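双臂遥操作采集工位 安全与数据质量检查表（含意见）
Kiltenus 采集运行组

项目：Skotach（柔性物品操作，模仿学习训练集）
地点：Clakadness 楼，Sjögren 区，双臂工位
任务类别：背包开合，台面放置
检查日期：4/2/25
检查人：Ingegerd Tveit
陪同：Åsmund Sjöberg（当班操作员）
数据侧复核：Rui Azevedo
抄送：Helge Björklund，Ragnvald Isaksson

填写说明
结果栏只填“合格”“待改”“不合格”“不适用”四种。待改项允许继续采集，须在下一次检查前关闭。不合格项须立即停止该工位采集，关闭前不得恢复。意见栏写现象和处理要求，推测写明为推测。操作员对结果有异议的，在意见下方另起一行署名，检查人不得删除。
旧版表格中的“整体观感”一栏已取消，历史记录里该栏的内容不再引用。

一、人员与权限

1.1 当班操作员持有有效的双臂遥操作授权
结果：合格
意见：授权单已核对，姓名与采集系统登录账户一致。

1.2 操作员与旁站人员分工明确
结果：合格
意见：旁站人员负责急停和复位，不负责标注。上次检查提出的“旁站人员兼做标注”已纠正。

1.3 录制期间无人进入机械臂可达范围
结果：待改
意见：复位物品时，旁站人员在操作员口头确认后伸手进入台面，此时两臂处于保持状态，未切到禁用状态。规程要求的是禁用。保持状态下关节仍带力矩，主端手柄被碰到时从端会跟随。要求复位前由操作员切换到禁用并读出屏幕上的状态字，旁站人员复述后再伸手。
Åsmund Sjöberg：每次切禁用后重新上使能要走一遍关节校核，节拍会拉长。请运行组评估是否可以增加一个只断主从跟随、不断使能的中间状态。
Ingegerd Tveit：可以评估，评估完成前按现行规程执行。

1.4 着装：无宽松袖口、挂绳、长链饰物
结果：合格
意见：工牌挂绳已换成夹式。

1.5 交接班记录
结果：待改
意见：上一班写了“左爪偶尔滑”，没有写发生在哪个任务、哪个物品、哪些条目。此类记录无法用于排查，也无法用于剔除数据。请至少写明条目编号区间。

二、急停与隔离

2.1 操作员侧急停按钮功能
结果：合格
意见：空载低速运动中按下，两臂停止，夹爪保持原开度。复位后未自动恢复跟随，需要人工确认，符合要求。

2.2 旁站侧急停按钮功能
结果：合格
意见：同上。按钮底座有轻微松动，已当场紧固。

2.3 急停触发后录制程序的行为
结果：待改
意见：急停后当前条目被正常关闭并写入“完成”标志，未写入“中止”。该条目会进入训练候选集，除非有人手动剔除。这一条由安全检查发现，影响的主要是数据侧，转 Rui Azevedo 处理。
Rui Azevedo：已确认。录制程序只监听手柄上的结束键和超时，没有监听急停信号。修改前采用临时办法：每次急停后由操作员在条目备注里写“急停”，导出脚本按该字段过滤。漏写的条目，后面用关节力矩突降可以再筛一遍，该方法没有验证过误报情况。

2.4 通道净宽不小于 1000 mm
结果：合格
意见：测量位置为主端座椅后方，座椅处于最后位置。

2.5 地面警示线完整
结果：合格

2.6 断电后机械臂姿态
结果：合格
意见：断电试验在台面清空状态下做。抱闸动作正常，末端下沉量在规程允许范围内，数值记入设备台账，本表不重复。

三、机械臂本体

3.1 外壳、关节盖、紧固件无缺失
结果：合格
意见：逐节查看，关节壳体螺钉齐全。右臂肘部有一处擦痕，仅伤及表面，已登记位置，用于下次比对。

3.2 关节运动无异响、无卡滞
结果：合格
意见：低速全行程。左臂腕部在行程末端有轻微声响，与台账上一次记录相同，未见加重。

3.3 软件关节限位与工位配置文件一致
结果：合格
意见：配置文件的校验值已核对。

3.4 双臂互碰保护
结果：待改
意见：臂间最小距离保护已启用，但模型中的夹爪仍是旧版外形，未包含现用的夹爪安装板。两爪在同一物品上作业时，实际间隙小于软件计算的间隙。背包任务中两爪经常同时处于包口附近，该项对本任务影响比对台面抓放任务大。要求更新碰撞模型。更新前，两爪相对接近时由操作员手动降速。

3.5 碰撞检测灵敏度
结果：合格
意见：使用柔性任务档位。不得为了减少误停自行调到刚性任务档位。上月的记录里有一次调档，没有申请单，责任人已说明。

3.6 底座与台架连接
结果：合格
意见：力矩标记线未错位。

四、线缆

4.1 夹爪线缆固定，无磨损
结果：合格
意见：两臂的黑色外露线缆均已手摸检查，护套完好。

4.2 全行程内线缆不受拉、不钩挂
结果：待改
意见：左臂线缆在腕部外侧有一段弧形余量，腕部翻转时弧段向外张开，离台面物品较近。背包类物品带有肩带和提手，属于易钩挂物品。现有余量不能再缩短，缩短后腕部极限位置会受拉。建议在前臂增加一个可滑动的线夹，由 Helge Björklund 出方案。
Helge Björklund：线夹可以加。加完以后末端负载参数需要重新辨识，否则重力补偿会偏，主端手感也会变。请把辨识时间排进计划，不要在两个批次中间插着做。

4.3 线缆在相机画面中的遮挡
结果：合格
意见：头部视角下线缆可见，未长时间遮挡夹爪指尖。线缆出现在画面里不作为剔除条件。

4.4 地面走线
结果：合格
意见：线槽盖齐全。

五、夹爪

5.1 指面齿纹完好，无异物
结果：合格
意见：检查前左爪指缝中夹有短纤维，已清理。此项应列入每班开工前检查，不能等到例行检查时再做。毛绒类物品掉毛，纤维积在齿根后指面有效摩擦会下降，推测与交接班记录中的“左爪偶尔滑”有关。

5.2 开合零位
结果：合格
意见：两爪闭合时的读数与标定值一致。

5.3 夹持力上限
结果：合格
意见：柔性物品档。拉链端任务中操作员反映力偏小，拉到包体转弯处会脱开。不同意提高上限。脱开后重新夹持本身是有效的示范内容，按 7.6 处理。

5.4 夹爪紧固件
结果：合格
意见：安装板螺钉已复紧。

5.5 备用手指
结果：不适用
意见：备件统一存放在 Helge Björklund 处，本工位不再单独配置。

六、台面与物品

6.1 台面平整、清洁、固定
结果：合格
意见：台面有浅擦痕，不影响使用。不要用带溶剂的清洁剂处理，台面反光变化会造成批次之间的外观差异。

6.2 台面照度不低于 400 lx
结果：合格
意见：在台面中部和靠近操作侧的位置各测一次。窗侧有自然光进入，读数随时间变化。本项目允许自然光变化，但录制中途不得开关顶灯。

6.3 任务物品与任务卡一致
结果：合格
意见：主物品为小背包，外层蓝绿色，内衬橙色，拉链端带毛绒挂件。挂件的连接处在反复拉扯下会松，每班检查一次。挂件脱落后不得用胶带代替，更换物品并开新的物品编号。

6.4 背景物品登记
结果：待改
意见：背景物品允许存在，但要登记。本次台面左后方的蓝色软垫盒已登记。右后方的透明包装（内有浅绿色圆形物）未登记，当场补录。登记以条目开始时的台面为准，中途移动的写入备注。

6.5 物品无尖锐部件、无玻璃、无液体
结果：合格

6.6 初始姿态随机化
结果：待改
意见：任务卡要求背包的朝向、肩带的散落方式、开口的初始大小均有变化。回看本批次起始画面，朝向有变化，肩带基本是同一种摆法。旁站人员复位时习惯先把肩带理顺。要求复位时将背包提起后自然放下，肩带不整理。
Åsmund Sjöberg：自然放下时肩带有时压在包体下面，右爪够不到包口上缘。
Ingegerd Tveit：够不到的起始状态也录。操作员可以先翻动包体，再进入开合步骤，任务时间上限已考虑这种情况。连续失败时按 7.5 判定。

6.7 包内填充
结果：合格
意见：任务卡分有填充与无填充两种，条目中已区分。填充物应为软质，不得放硬物充当重量。

七、录制流程与条目质量
本批次共 190 条，抽查 8 条，由 Ingegerd Tveit 与 Rui Azevedo 分别回看，结论不一致的重新看过后给出一个结果。

7.1 开始键在两臂到达起始位之后按下
结果：待改
意见：有条目在右臂尚未停稳时已开始。起始段的运动与任务无关，模型会学到一个多余的下压动作。处理方法是导出时裁掉静止之前的部分，不需要重录。操作侧仍应纠正。

7.2 结束键在任务完成且两爪离开物品之后按下
结果：合格
意见：抽查条目均有完整的松开和撤离。

7.3 各路数据时间对齐
结果：合格
意见：用夹爪闭合瞬间比对图像与关节数据。腕部相机的时间戳比头部相机略晚，在允许范围内。若更换采集主机，须重新检查，不得沿用本结论。

7.4 头部相机视野
结果：合格
意见：两爪作业区域均在视野内。下缘有机器人本体的一部分，属正常。相机俯仰角锁紧标记未移动。

7.5 失败条目的标记
结果：待改
意见：现行标记只有“成功”和“失败”。抽查中有一条，拉链拉到位，但包在最后被拖离原来的位置，操作员标成功，Rui Azevedo 标失败。任务卡没有规定包体的允许位移。这是任务卡的问题，操作员的标记不算错误。请 Ragnvald Isaksson 补充判定条件。
Ragnvald Isaksson：同意补充。判定以拉链终点和两爪释放为准，包体位移不作为失败条件，单独加一个“位移较大”的标签。已标的条目不用返工，新标签从下一批次启用。

7.6 中途纠正动作的保留
结果：合格
意见：夹空、滑脱后重新夹持的条目应当保留，并打上“含纠正”。操作员以前倾向于删掉这类条目重录，现已停止。只录顺利的过程，模型在偏离之后没有可参照的动作。例外情况：因设备故障造成的滑脱不算纠正，应剔除。

7.7 双臂分工描述
结果：待改
意见：任务卡写“一手固定，一手拉”，没有写哪一侧。实际录制中左臂持拉链端、右臂持包口上缘的情况占多数，左右互换的条目偏少。若目标是让模型根据背包朝向选择用哪只手，则需要补录互换条目；若目标只是单一分工，则任务卡应写明。请 Ragnvald Isaksson 给出结论。
Ragnvald Isaksson：目标是前者。补录安排到下一批次，换手由背包朝向决定，不要对同一朝向硬性平分。

7.8 语言指令字段
结果：待改
意见：抽查条目的指令文字完全相同。另有两处把“拉开”写成“拉上”，与实际动作相反。指令方向错误比缺失更严重，须全批核对。核对由 Rui Azevedo 安排，核对人不得是原录制操作员。

7.9 操作速度
结果：合格
意见：同一操作员在班次后段明显变快，停顿减少，尚在可接受范围内。不要求统一速度，但不得为赶条数省略接近前的减速。

7.10 画面中的人员信息
结果：合格
意见：抽查条目中无人脸，无屏幕内容。旁站人员的手在复位阶段出现，该段不在条目内。

八、存储与追溯

8.1 录制盘剩余空间
结果：合格

8.2 条目元数据完整
结果：待改
意见：缺“夹爪版本”字段。夹爪更换安装板之后，前后的数据无法从元数据区分，只能靠日期推断。请增加该字段并对已有条目补写。

8.3 标定文件随批次归档
结果：合格
意见：手眼标定文件已随批次保存。文件名中有空格，归档脚本能处理，人工拷贝时注意。

8.4 删除记录
结果：合格
意见：被删条目保留编号和原因，编号不复用。

8.5 原始数据与导出数据分开存放
结果：合格
意见：原始目录为只读。7.1 提到的裁剪只作用于导出数据，原始数据不动。

九、待关闭事项

9.1 复位前切禁用并复述状态（对应 1.3）
责任人：Åsmund Sjöberg
期限：即日起执行

9.2 急停写入中止标志（对应 2.3）
责任人：Rui Azevedo
期限：下一批次开始前

9.3 碰撞模型更新为现用夹爪外形（对应 3.4）
责任人：Helge Björklund
期限：下一批次开始前
备注：模型更新后，需在台面清空状态下做两爪对向接近试验，试验时 Ingegerd Tveit 到场。

9.4 左臂前臂线夹及负载重新辨识（对应 4.2）
责任人：Helge Björklund
期限：与 9.3 同一停机窗口
备注：辨识完成后更新重力补偿参数，并记录生效的起始条目编号。

9.5 指面清理列入开工前检查（对应 5.1）
责任人：Åsmund Sjöberg
期限：即日起执行

9.6 任务卡修订：判定条件、位移标签、左右分工、肩带初始状态（对应 6.6、7.5、7.7）
责任人：Ragnvald Isaksson
期限：下一批次开始前

9.7 全批指令文字核对（对应 7.8）
责任人：Rui Azevedo
期限：本批次交付训练前
备注：核对未完成，本批次不得标为可用。

9.8 元数据增加夹爪版本字段并补写（对应 8.2）
责任人：Rui Azevedo
期限：同 9.7

9.9 交接班记录格式（对应 1.5）
责任人：Ingegerd Tveit
期限：随下一版表格发布

十、结论
无不合格项。工位可继续采集，条件是 9.1 和 9.5 立即执行。其余待改项按期限关闭。上次检查在 March 批次提出的两项遗留，一项已关闭（旁站兼标注），另一项为主端座椅扶手高度，已更换座椅，操作员确认可用，一并关闭。

对结论的补充意见

Helge Björklund：3.2 中左臂腕部的声响，建议在停机窗口内顺带开盖检查。不开盖只能说没有加重，不能说没有问题。
Ingegerd Tveit：同意，加入停机窗口工作内容，不单列编号。

Rui Azevedo：抽查数量偏少，且集中在同一班次。下次抽查请按班次和物品编号分层抽取，我可以提供抽样清单。
Ingegerd Tveit：接受。清单请在检查前一天给出，不提前发给操作员。

Åsmund Sjöberg：降速要求（3.4）会改变两爪接近段的速度分布，碰撞模型更新之后又会变回来。请数据侧确认这部分条目是否需要区分。
Rui Azevedo：需要。在备注里写“手动降速”，导出时转成标签。

签字
检查人：Ingegerd Tveit
操作员：Åsmund Sjöberg
数据侧：Rui Azevedo

附图
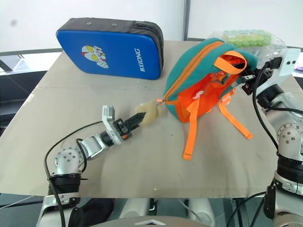 附图 1　背包任务，头部视角：左爪夹持拉链端毛绒挂件，右爪夹持包口上缘（对应 4.2、6.3、6.4、7.7）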